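I moved from Vistano to Grindanville in October, and I want to write down what I learned about paying for a move. Maybe it helps someone. Short thread.

1/ I asked two companies for a price. Chiriac wanted 3100, Pondex wanted 2960. I took Pondex, and I was proud of myself for one evening.

2/ Then I read the contract slowly, with a dictionary. The lower price included 20 boxes. Every box after that was extra. The Chiriac price had no limit on boxes.

3/ I own many books. You can imagine.
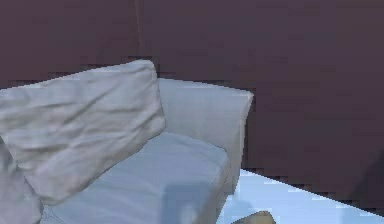 4/ So I called Pondex and asked if I can bring the extra boxes myself, by car. They said yes, but the contract must be changed in writing. Please ask for this too. A nice voice on the phone is not a paper.

5/ Next subject: insurance. The basic one covered up to 2000 for everything together. I had understood it was for each item. The word "total" was on the second page.

6/ For people who also read contracts in a second language: "estimate" and "quote" are different words! In my contract the estimate could go up, and the quote stayed the same. I did not know this before.

7/ Would I choose Pondex again? Yes, I think so. The workers came at 7 in the morning and they were very polite. But I would count my boxes first.

8/ If you know a good used bookstore in Grindanville, please write me. I have some books to sell.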